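Two Arms, a Bin and Some Trash
In a shared workshop called Plastberg, members are teaching a home-built robot to clear a table
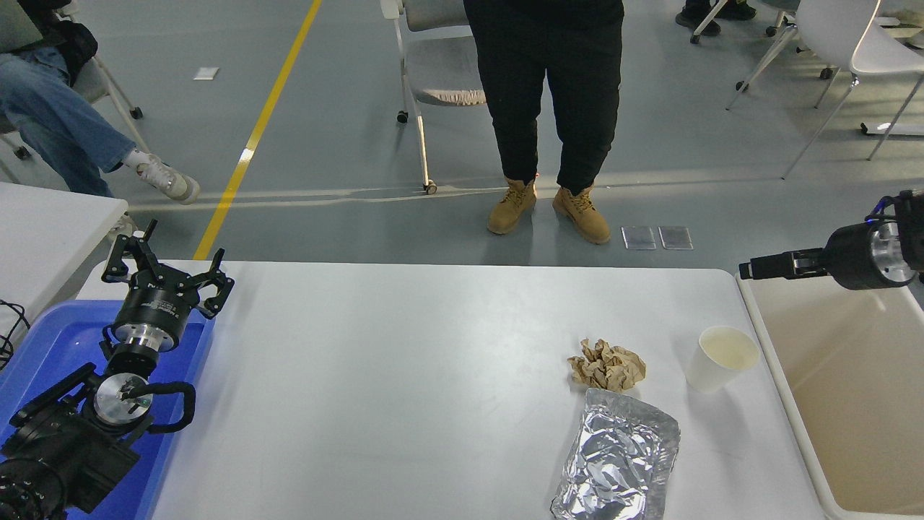
The project is called Urio, and it started in March with a pair of secondhand arms and a budget of 2,000 dollars. Most of that went to motors. The rest bought cable, two grippers and a power supply that had to be replaced within the month.

The job is simple to state. Trash is put on a white table, and the arms have to pick it up and drop it in a bin. Paper cups, balled-up kraft paper and sheets of aluminum foil make up most of the practice load, all of it pulled from the workshop's own garbage.

Foil is the hard one. It lies flat, it throws light back at the cameras, and it changes shape every time a finger closes on it. A cup stays a cup unless the gripper squeezes too much, and then it has to be thrown out and a new one set down.

The control software is Juser, a package one member wrote for a plotter and never meant for arms. It now runs both of them at 30 updates a second. The mounts were printed on the shop's Griratness, a kit printer with a small bed, so the larger brackets came out in halves and were bolted together. One full set takes 8 hours.

By early summer the group had logged 105 practice runs, most of them in the evening after the saws were shut off. The notebook lists each run by item and by which arm made the grab. Dropped cups get their own column.

The next parts on the order list are softer finger pads and a longer cable for the left arm. The current one catches at full reach, and a run has to be stopped while someone frees it.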